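Chapter 7
The Psalter as a Collection

Pages 175 to 195

Contents of this chapter
7.1 The question
7.2 The five books
7.3 Headings and smaller groups
7.4 The case of Psalm 43
7.5 Numbering in the Hebrew and Greek traditions
7.6 Exercises and further reading

What you should know already
Readers should have worked through the chapter on Hebrew parallelism and should be able to tell a lament from a hymn by its form. No knowledge of Hebrew is needed. Where a Hebrew term is used it is given in English letters and explained at first use. Verse numbers follow the usual English Bibles. In many psalms the Hebrew text counts the heading as the first verse, so that its numbers run one or sometimes two higher.

7.1 The question

The earlier chapters treated each psalm as a separate poem. This is how most readers meet them, in worship or in private reading, and it is how much of the scholarship of the last century went about its work. A psalm was assigned to a type, the type was assigned to a setting, and the place of the psalm in the book was left to one side.

The present chapter takes up the matter that was left aside. The Psalter is an arranged book. It has internal divisions, it has groups of psalms with shared headings, and it has duplicates that are hard to explain if a single editor gathered everything at one time. The student should be able to describe this evidence before taking a view on what it means. Description and explanation are kept apart as far as possible in what follows, and the explanations are held over to section 7.4 and the exercises.

7.2 The five books

The Hebrew text is divided into five books: Psalms 1 to 41, 42 to 72, 73 to 89, 90 to 106 and 107 to 150. The first four each close with a doxology, a short formula of praise. These stand at 41:13, 72:18-19, 89:52 and 106:48. The fifth book has no formula of the same kind. Psalm 150 as a whole is often said to serve in its place, and some writers extend this to the whole run from 146 to 150, each of which begins and ends with a call to praise.

The second book has a further closing note at 72:20, which states that the prayers of David, the son of Jesse, are ended. Psalms with David's name in the heading appear again after this point, for example at 86, 101, 103 and 138 to 145. The simplest reading is that the note once closed a smaller collection and was kept when that collection was taken into a larger one. It doesn't fit the finished book, and its survival tells us that the editors were willing to copy older notes without adjusting them.

A difference in the divine name should also be recorded. In Psalms 42 to 83 the word Elohim ("God") is much more common than the name represented in English Bibles by LORD in capitals. In the psalms before and after, the proportions are reversed. Psalms 14 and 53 are nearly the same poem, and the name differs between them in the expected direction. The same can be seen, with less regularity, in 40:13-17 and Psalm 70. The group is known as the Elohistic Psalter. Its limits don't match those of any of the five books, and any account of how the Psalter grew has to deal with that.

7.3 Headings and smaller groups

Most psalms carry a heading. A heading may contain a name, a musical or liturgical term, a type of poem, a note of occasion, or any mixture of these. The names are attached with a Hebrew preposition, le, which can mean "by", "for", "to" or "belonging to". The heading "of David" is therefore less exact than it looks in English, and it should not be treated as a plain claim of authorship without argument.

The main groups are these:

Korah: 42 to 49, 84 to 85, 87 to 88
Asaph: 50, 73 to 83
Songs of Ascents: 120 to 134

Psalm 43 is placed in the first group for reasons given in the next section. The Songs of Ascents form the clearest unit in the book. All fifteen carry nearly the same heading, most are short, and they stand together without interruption. The meaning of "ascents" is disputed. Pilgrimage to Jerusalem is the usual explanation.

7.4 The case of Psalm 43

In the Hebrew text Psalm 43 has no heading, although the psalms on either side of it have one. It is five verses long. Its last verse repeats a refrain found at 42:5 and 42:11, and the complaint in 43:2, "why do I go mourning", repeats wording from 42:9. If the two psalms are read as one, the result is a poem in three stanzas, each closed by the refrain.

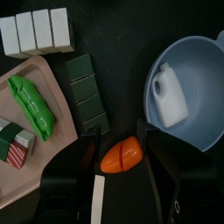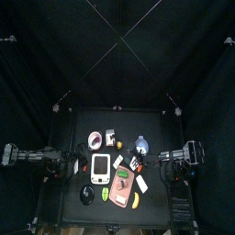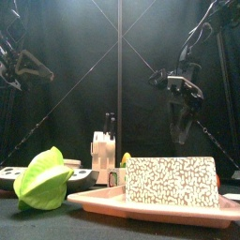

The Greek version gives Psalm 43 a heading with David's name. This shows that it was being read as a separate psalm when that heading was added. A number of medieval Hebrew manuscripts, on the other hand, write the two as a single psalm. Ebrahimi, in the Clitasen lectures, takes the division to be late and liturgical: the third stanza, being a petition, was wanted for use by itself. Lerier accepts that the poem was once a unity but holds that the division was already fixed when the Korah group was placed at the head of the second book. The evidence of the refrain supports both positions equally and can't be used to decide between them.

7.5 Numbering in the Hebrew and Greek traditions

The Greek version joins Psalms 9 and 10, and joins 114 and 115. It divides 116 into two, and does the same with 147. The total of 150 is thus preserved, but for most of the book the Greek number is one lower than the Hebrew. Psalm 43 in an English Bible is Psalm 42 in the Greek. Older Latin Bibles and translations made from them follow the Greek count. Students using the Wostadton reader should note that it prints the Hebrew number first with the Greek in brackets, and that practice is followed in the exercises on page 195.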